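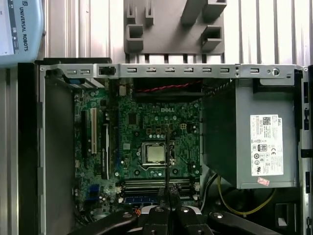

メモリの抜き差しを遠隔操作で教えるときは、力覚の戻りがなくても最後の数ミリだけ速度を落とせば足りる、という指摘が読者のWolilstead工房から届いた。当方でも試し、減速には同意する。ただし、押し込む方向が傾いたままでは減速しても入らない。以下、改訂した手順を記す。

## 教示前の準備

- 電源コードを抜き、静電気を逃がす。
- 操作側のスケールを4分の1に設定する。
- 把持力は下限から始める。基板がたわむ設定は使わない。 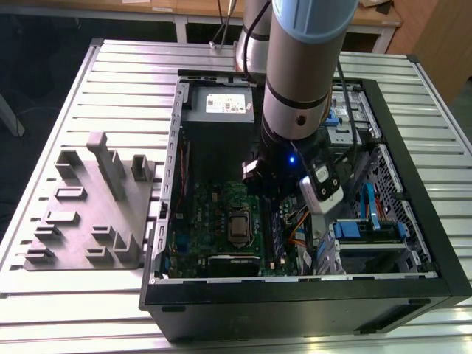
筐体の固定は教示の再現性に直結する。位置が数ミリずれると、直接教示で記録した経由点はすべて録り直しになる。側板を外した筐体は横倒しにし、CPUソケットとメモリスロットが上を向く姿勢で置く。部品ホルダーのプレートも同じアルミの作業台に載せ、両者の相対位置を記録しておく。

## 手で動かすか、遠隔で動かすか

大きな移動は腕を直接手で持って教え、差し込みは遠隔操作に切り替える。手で持ったまま差し込むと、腕に加えた力が 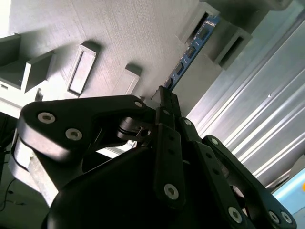
軌道に混ざり、再生時に指先が横へ逃げる。切り替え点はスロットの手前に置き、そこで必ず一度停止して姿勢を保存する。

## 記録の残し方

- 失敗した試行も消さず、別フォルダーに分ける。
- ファイル名に試行番号を入れる(例:Volton_962)。
- 17回ごとに原点を確認する。

## 配線のよけ方

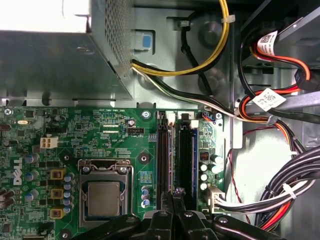

経由点の高さは、基板ではなく配線の最も高い箇所を基準に決める。電源ユニットから出る線の束は基板の右上の角をまたいでいるため、その上を通る経路は避ける。右側の太い黒ケーブルの束も同様に扱う。結束の位置を変えた場合は、低速で一度空走させてから記録を再開する。

閉じた指の幅も干渉計算に含める。指先を交換したときは工具座標を再設定し、旧データと混ぜないこと。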